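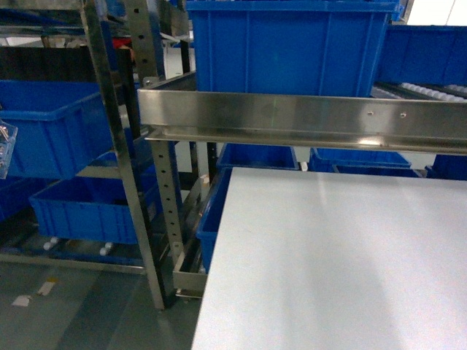 Posted by wentonpicker — November, 9:40 am

Okay, flow rack people, I need opinions. We put in a gravity rack for small parts at our Wenton shop and I can't decide how to split the bins between levels. Right now I've got the big blue ones up on the level behind the steel rail, with more blue bins down below the white table. I like having the table right there to sort on, but the lower bins are a pain. You only see the rims past the edge and you have to lean over to read anything. Would you move the table or move the stock?

clinder_jo wrote:
Move the stock! Put the slow stuff down low and forget it. We run 406 part numbers on ours and maybe 17 of them get touched every day. Those get the good spots — everything else can live by people's ankles.

rackrat10 wrote:
Disagree. Pull the table back 10 inches and you can reach both levels. I'd never block a pick face with a work surface, no matter how slow the stock is. Somebody always ends up needing that one bracket in a hurry.

wentonpicker wrote:
I can't go back 10 inches, there's an aisle behind me and the carts need it. I could maybe get 9 if I move the trash can. The other thing bugging me is labels. The front of the rail is smooth steel and I'd love to stick them right there, lined up with each bin. 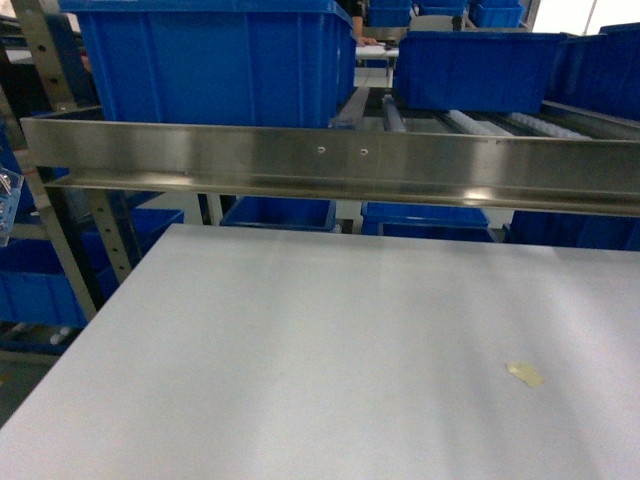
I tried the paper ones from Tolov and they curl at the corners after a couple of weeks. Magnets might be better but I haven't checked if the rail will hold one.

clinder_jo wrote:
Plenty of stainless won't take a magnet, so try one off the fridge before you buy a box of them. We use the clip-on holders from Torres on the bins themselves. Bin moves, label moves with it.

rackrat10 wrote:
And then the bin goes back in the wrong lane and the label is wrong too, lol. Label the lane.

wentonpicker wrote:
Might do both. Going to try the fridge magnet at lunch and shift the slow movers down tonight. The table stays for now, sorry rackrat!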